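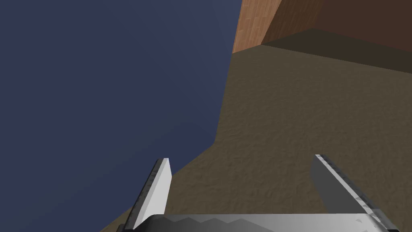

Simulação: garra aberta, superfície azul ao fundo

Início | Fóruns | Jogos | Entrar
Fóruns > Futebol > Liga distrital

dirk_vanacker: O Dreseo recebe o Wernik na segunda e já só há 200 bilhetes. Vão?

lateral_esq: Vou. Mas com o Macapagal no banco não ganhamos. 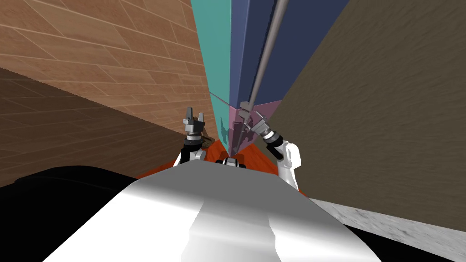
Simulação: dois braços entre paredes altas

dirk_vanacker: Discordo. Sem ele sofremos menos golos.

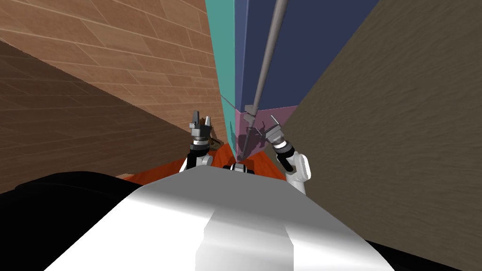 E aos 60 minutos ele já não corre.

Munance: Perdemos 5 pontos em maio sem ele. É ver a tabela.

lateral_esq: Isso. Levo o cachecol na mesma.

Última atualização: segunda, 21h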